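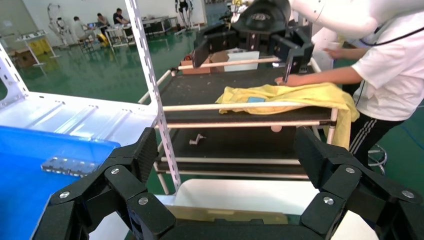
Chapter 3
Giving Everything a Home

I used to think a messy room meant I owned too much stuff. Then I counted, because I'm that kind of person, and the number was 214 things on open shelves, and I could name a proper spot for only 32 of them! A rack fills up fast that way. Somebody sets down a cardboard box, a white box lands beside it, and pretty soon a yellow garment is crumpled on top and hanging over the side. Cloth is the worst for this (it spreads, and it hides whatever is under it), so we'll start with cloth.

My friend Kasun Sultana folds everything in thirds and stands it on edge. I learned it from her at Corcombe and I've been hooked ever since. Before you read on, grab one shirt and clear a flat surface about twice its width.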